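She Cuts Keys for a Living and Still Gets Locked Out

I got to the shop a little after eight in the morning, which was apparently late. The owner of Plosden Lock & Key had already opened a car, sold a mailbox lock and finished one coffee, and she was working on the second when she waved me around the counter and told me to sit on an upturned bucket. So I sat on the bucket for most of the interview and it was perfectly comfortable, thanks for asking.

I'd wanted to talk to a locksmith ever since last March, when I stood on my own porch in socks for two hours with a bag of recycling in my hand. She agreed on one condition, that I leave her name out. "I'm in the phone book under the shop," she said. "That's plenty. If I'm on the internet my cousins will start calling for free deadbolts."

She came to the trade sideways. She was 21, answering phones at a towing outfit called Gimby, and half the calls were from people who didn't need a tow at all. They needed somebody to open the door. The company was sending those calls off to a locksmith across town, an old guy who worked alone and hated driving at night, and one evening she asked if he wanted company.

"He said no," she told me. "Then he called back the next day and said could I hold a flashlight. I held that flashlight for about a year."

What did she learn from holding a flashlight?

"Where to look! Everybody looks at the keyhole. He'd look at the hinges, the frame, whether the door was sagging. Half the time the lock's fine and the door has moved, because it's August and wood swells up. People will replace a perfectly good lock three times before they look at the strike plate." (The strike plate, for those of us who didn't know, is the metal bit on the frame that the bolt goes into. She got up and showed me hers. It was a very nice one, I guess.)

A man came in right then wanting a copy of a copy of a copy, and I got to watch her turn the key over under the lamp and make a face. She asked if he had the original anywhere. He didn't. She cut it anyway, filed a little, told him to bring it back if it stuck, and charged him less than I expected.

"Every copy drifts," she said once he'd gone. "The machine traces what you give it. You give it a worn-out key, you get a brand new worn-out key. If you can find the one that came with the lock, hang on to it and don't carry it. Make your copies off of that one."

I asked what she'd do about the bunch in my coat pocket, which has been getting heavier since college. She put out her hand for it. She went through it one key at a time and asked me what each was for, and I'm sorry to report I knew four. One was for a bike lock I sold along with the bike. Another belongs to an apartment in a building that has since been torn down!

"That's normal," she said. "I had a lady in here with 96 keys on a ring. She was proud of it. I think she was a school custodian, back before, and she just never put them down."

Her advice was to lay the whole lot out someplace soft and well lit, where nothing rolls off, then walk through the house trying them. Whatever opens something gets a bit of colored tape. Whatever opens nothing goes in an envelope with the month written on it, and if a year goes by you let it go. I did this over a couple of evenings on the bed and it took longer than she said it would, mostly on account of the shed. 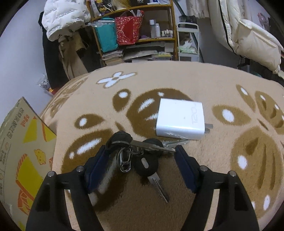
Car keys, and why she sighs about them

I brought up cars and she put her coffee down. Cars are most of her income now and also most of her arguments. People come in having seen a price online for a blank, and they think the blank is the key.

"The blade's the cheap part. On a lot of cars there's a chip in the head, and the car has to be introduced to that chip. So I need the car here. I can't do it from your kitchen. I get up to 119 calls in a bad month and I bet most of them start with somebody saying, it's just a key."

She keeps her programming gear in a padded case on a shelf by itself, and the shelf has a bungee cord across it. The van used to have a smaller setup, until she hit a pothole outside the Abubakari bakery and, in her words, "bought it all over again." She still goes there. She says the sesame rolls are worth a suspension.

The best thing you can do, according to her, is get the spare made while you still have one that works. It's a short job with a working key in hand. With none, it can eat a whole afternoon, and she'll want to see your registration and your ID before she touches anything. People get huffy about that. She doesn't budge. "If I'd open it for you without asking, I'd open it for anybody."

On hiding one outside

I confessed about the flowerpot. She laughed for quite a while.

"Flowerpot, doormat, top of the door frame, fake rock. I check those before I get my tools out, and I'll tell you, I've saved some people a service charge." She'd rather you gave it to a neighbor, or bought a little lockbox with a code and screwed it to something that can't be carried away. Hers is a Sturkska, dented, older than the van. She's changed the code twice and forgotten it both times.

Which brings us to the part I'd been saving. Has she ever locked herself out?

"Oh, sure. Last winter. I went out to get the paper in my robe, and all my picks were in the van, and the van keys were in the house." She called her old boss, the flashlight guy, long retired by then. He drove over in the daylight, took his time about it, and made her hold the light.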